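Kazimír Hrnčiar
February 2022

1/ A few of you asked how I finally got through my grandmother's recipe box, so I'm going to write it all out in one long thread. Get a cup of something, because I do go on a bit (my family will confirm).

2/ The box came to me when my aunt moved into her apartment in Sanness. It's a tin box, dented on one side, and it holds 70 cards in my grandmother's handwriting, plus a pile of clippings and the backs of envelopes. I kept it on top of the fridge for ages and felt guilty every time I reached for the cereal.

3/ The first thing I did was read all of them without cooking anything. I can't recommend this enough! I sat at the table one snowy afternoon and just read. Half the cards are cakes. She had four separate poppy seed rolls, and three of them came from the same neighbor, Mrs. Jurčo, who must have kept changing her mind.

4/ Her measurements are a world of their own. "A coffee cup of flour" is fine until you learn she owned two sizes of coffee cup and loved them both. My aunt still has the smaller one, so we filled it to the brim and weighed it on the phone together, me writing and her shouting numbers over the radio.

5/ Oven temperatures were harder. She wrote "good oven" and "lazy oven." After a couple of flat honey cakes I've settled on 375 for good and 300 for lazy, and if anybody's grandmother used the same words, please tell me what you do!

6/ I type each card up exactly as she wrote it, spelling and all, and then put my own version underneath with the weights filled in. The little notes in the margins go in too. "Not for Easter." "Too much for us now." "Made when the boys came home." I'd keep those over the recipes if I had to pick.

7/ So far I've cooked 44 of them. The plum dumplings went straight into the regular rotation. The liver soup I made once, with respect, and I will be leaving it to braver people.

8/ The one I love most is card 10, a plain potato bread with caraway. You boil the potatoes the night before, rice them cold, and let the dough take as long as it wants by the radiator. My kitchen smelled like her hallway and I had to go stand on the porch for a minute.

9/ A practical note for anyone starting their own box: grease stains will go see-through if you lay the card on a dark surface, and the writing gets harder to read. Put a sheet of white paper behind it. Pencil comes up nicely if you tilt the card toward a window.

10/ And don't correct things too early. I "fixed" a walnut crescent recipe that had no egg in it, and my aunt laughed so hard she had to call me back. There was never any egg. They're wonderful without it, very short and crumbly, and they keep for a good long while in a tin. 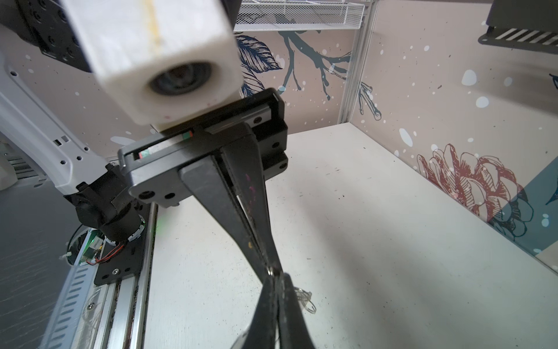
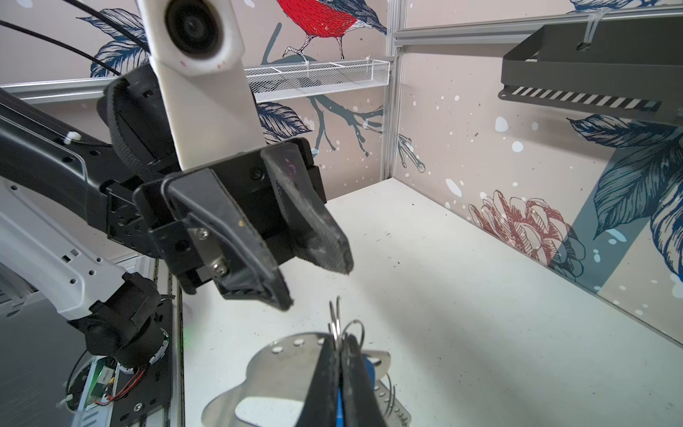
STILL TO DO

11/ The envelopes! Most of them are just ingredients with no method at all, and one says only "Windel, the way she likes it." My aunt thinks Windel was a family two doors down. If you had people by that name around Sanness, my messages are open.

12/ I'm going to print a copy for each of the cousins when the last card is done, with room at the back for their own. Next up is the cabbage strudel, which calls for "the big tablecloth," so I'm off to ask my aunt how big.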